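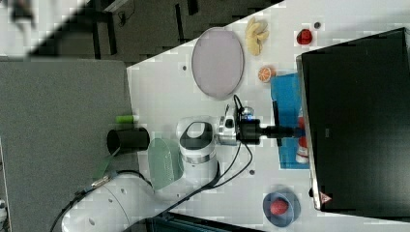

Learning to swim at my age

July 4, 2021

So I did it, I signed up for adult swim lessons! I've been saying I would for the better part of 20 years, usually in July, usually while sitting on the edge of somebody's pool with my feet in and a paper plate on my lap. My sister-in-law finally got sick of hearing it and texted me the sign-up link for the Goltach pool with no message, just the link.

The class is Monday and Thursday evenings and there are four of us. Our teacher is Theda Böttcher, who swam in college and has the shoulders to prove it, and she's very calm in a way I found annoying for the first half hour and now would pay extra for. She doesn't yell over the water. She waits until you've stopped spluttering and then tells you the one thing to fix.

The first night was all breathing. You hold the gutter, put your face in, blow bubbles, come up, do it again. I felt like a toddler (there were real toddlers in the next lane doing it much better). My problem is that I hold my breath without noticing and then try to blow out and suck in at the same time when my mouth clears the water, and you can guess how that goes. Theda had me hum. Humming underwater is ridiculous and it works, because you can't hum and hold your breath. Try it in the bathtub.

Then floating. Oh, floating. Kyung-hwa, the youngest in our group, lay back and just stayed there like a leaf. My legs went straight down, every single time. The fix was getting my ears wet, which I hate. I kept lifting my head to keep them dry and that sinks everything behind it. Once I let my head go back, my hips came up and I got a good long look at the ceiling. There's a water stain up there shaped like Florida and I'm quite fond of it now.

Some stuff if you're thinking of starting too: get goggles that fit before your first class. Mine were a hand-me-down and leaked so badly I spent the whole evening emptying them. I bought a pair for 35 dollars, and yes, that felt like a lot, but I can see where I'm going! Eat something small beforehand. Bring flip-flops, the locker room floor is nasty. And get a suit that stays put when you push off the wall, enough said.

Last Thursday I kicked across the whole width with a board, then turned around and did it again. Ronaldo from our class clapped, and I swallowed half the pool laughing. Tomorrow we start on arms. I've been practicing in the kitchen, face down over the back of a chair, and the dog is very worried about me.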